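The decluttering sums don't add up

Every October the local paper in Geretham runs a piece telling us to throw half our things away. It is the same piece each time with a new headline. We are told that a clear surface makes a clear mind, that anything unused for a year should go, and that we will feel lighter by teatime.
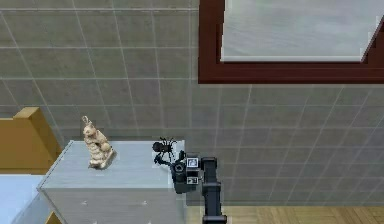
I have read enough of these to know the method by heart, and I don't believe most of it. Start with the one-year rule. I own a fish kettle that has been used on 3 occasions in its life, all of them weddings. By the rule it should have gone long ago, and I would then have bought another one, twice. A year is a handy length of time for a calendar and tells you very little about a fish kettle.

Then there is the money. A firm called Trandberg now sends a person to your home in Trandness or Geretham to help you "release" your belongings. The charge is £145 for a morning, and the leaflet that came through my door promised I would find 40 items to part with in the first hour. Why 40? Is it the same for a bedsit and a farmhouse? I rang to ask and was told it was a figure customers found motivating. I'm sure it is. It is also what you would print if you wanted people to feel that the morning had been worth paying for.

My neighbour Martti Lindqvist had them in last spring. He is a sensible man and he speaks well of it, so I put that down in fairness. The hallway looks bigger. But he has since replaced a stepladder, a set of curtain hooks and the good torch, and he can't say where his father's letters went. He thinks they were in a shoebox that was counted as one item.

That is my real quarrel with the business. It treats ornaments and keepsakes as the soft target. Nobody tells you to get rid of the boiler manual. The advice always lands on the shelf of small daft things, the china animals and plastic oddments that came from a fair or a cracker or a child's pocket, as if they were what was filling the house. They take up hardly any room. If you want space, look at the sofa you never liked, or the exercise bike. A rabbit the height of an egg cup is doing no harm.

I am told that these things "hold us in the past". Perhaps they do. I have yet to meet anyone who was held there by a china rabbit and got free by putting it in a charity bag. The people I know who are stuck in the past manage it perfectly well in bare rooms.

Some clearing out is needed, of course. I helped empty a house on Bayram Terrace after a death, and I would not wish that loft on anyone's family. Old paint, dead batteries, carpet offcuts for carpets long gone — get rid of it, and do it while you can still manage the stairs. That is housework, and our grandparents did it without a leaflet.

What I won't accept is the promise tacked on the end, that you will sleep better, argue less and know your own mind. I asked Martti whether he did. He said he slept about the same, and would I mind lending him my stepladder, as the new one wobbles.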